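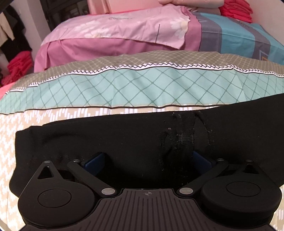
From: Maja Nowakowski
To: Cosville Playgoers list
Subject: Re: [playgoers] Plulora at the Tesa, worth the drive?

Reinaldo, I went to the second preview and then again last night, so I can answer most of this. Your message is quoted below with my replies in between.

> Has anyone seen Plulora yet? I read that it runs close to three hours
> and I have a train to think of.

It was long at the preview. Last night it came down at 10:25 after a 7:30 start, with one intermission of 20 minutes or so. They have cut the second dream sequence and most of the scene at the ferry office. If you are on the 10:50 you will make it, but get your coat before the curtain call. The line at the coat check is slow.

> Is it the same text Brandão used in the first production, or the
> later version with the brother?

The later version, with the brother. Wagner Bastos plays him and he is the best thing in it. The part is only four scenes, but he makes it clear early on that the brother knows the house has already been sold, and after that you watch everyone else differently. In the older text the sister finds out from a letter. I always thought the letter was clumsy and I didn't miss it.

The translation is by Jailson Leite. It is plainer than the one we read in the group. Some of the jokes about the town council are gone and a few of the songs are now spoken. The long speech about the salt is still there, complete, and the audience was very quiet for it both times.

> I saw Kai Stöcker is directing. I did not get on with the last thing
> of his I saw, all those ladders.

No ladders. The set is one room with a raised floor at the back and a door that everyone has to duck through. It doesn't change until the last ten minutes. The lighting does a lot of the work, and in the first act I found it too dim. From row M I couldn't see faces at the kitchen table. This was better last night, when I sat in row D. I don't know if they changed the lighting or if it was the seat.

Stöcker does have the cast face front more than I like. In the dinner scene five people sit along one side of the table and talk to us, and it's hard to believe they are a family having an argument. The scenes with two people are much better. The one on the stairs between the mother and the brother is as good as anything I have seen at the Tesa.

> How full is it? Can I leave booking until the week?

The Tesa has 385 seats. The preview had a lot of gaps in the side blocks. Last night the center was full and the balcony was closed. I would book for the last week of the run and not worry about the others. Tickets are $27 in the center and $19 at the sides. The side seats on the left are fine. On the right you lose the door, and a good deal happens at that door.

> Also, what is the music like? My wife will ask.

Accordion and a double bass, played live from the raised part of the stage. There is less of it than I expected. The song that opens the second act is lovely and it is sung straight through with no talking over it. The musicians stay on during the quiet scenes, which bothered the person next to me but not me.

A few other things that may help people on the list:

The program is $4 and has a short piece by Leite on translating the dialect words. Read it before the play if you get there early. It explains why the sister is called two different names.

There is a gunshot in the second act. There's a notice about it at the door to the auditorium, but it is easy to walk past. It is loud.

The talk after the show, with Leite and two of the cast, was supposed to be the first week and has been moved to December. The box office has the new time, 5 p.m. before the evening show. You need a separate free ticket for it.

Parking behind the library is closed for repaving. I used the lot on the far side of the bridge and walked back, ten minutes.

Whether it's worth the drive depends on how you feel about the play. I think the first act is a little too careful and the second is very good. I last saw it done in 2000, in the old hall, and what I remember from that is mostly shouting. This one trusts the writing. I would send a friend to it, and would tell them to sit near the front.

One correction to what I posted after the preview. I said the understudy was on as the aunt. She wasn't, I had misread the slip in the program. The understudy was playing the neighbor. Sorry to both of them.

Does anyone still have the group's copy of the older translation? I would like to compare the salt speech, and it isn't in the box with the rest of the scripts. The last name on the sheet is mine, but I gave it back in the spring.

Maja

> Thanks in advance. I can take two people from Cosville if anyone wants
> to share the ride to the station.
>
> Reinaldo Cavalcanti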